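Ticket 1428 — Kit bimanual Memine, tarea «ordenar zapatos»
Abierto por: Fabian Frei
Estado: pendiente del proveedor
Fecha: 4 de enero de 2022

Motivo
Bruline vende el paquete de zapatero como «listo para usar». Llevamos 2 días con él y no lo firmaría. El brazo izquierdo entra demasiado rápido en la aproximación y el kit da por bueno el agarre antes de que la pinza cierre del todo. El registro marca «OK» igualmente, así que de momento no me creo ninguna cifra de éxito del panel.

Paso 1. Repetir con la velocidad de fábrica
Zapatero negro al fondo de la mesa, dos zapatos de piel negra de pie en el soporte derecho y el brazo izquierdo trabajando sobre el otro. Almohadillas verdes en la pinza, sin tocar nada de la configuración.

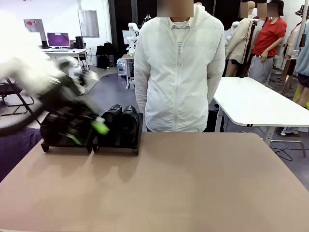

Paso 2. Bajar la velocidad de aproximación
Puesta a 400 en el menú (el manual no dice en qué unidades, por cierto). Mejora algo la entrada. El falso «OK» sigue: 4 repeticiones, 2 mal registradas.

Paso 3. Respuesta del soporte
Cyrill Zürcher propone recalibrar y cambiar las almohadillas. Lo primero ya está hecho. Lo segundo se factura aparte y no veo qué tiene que ver con el registro — que me lo expliquen por escrito.

Pendiente
Umbral de cierre de la pinza y versión de firmware. No se paga la licencia hasta tener ambas cosas.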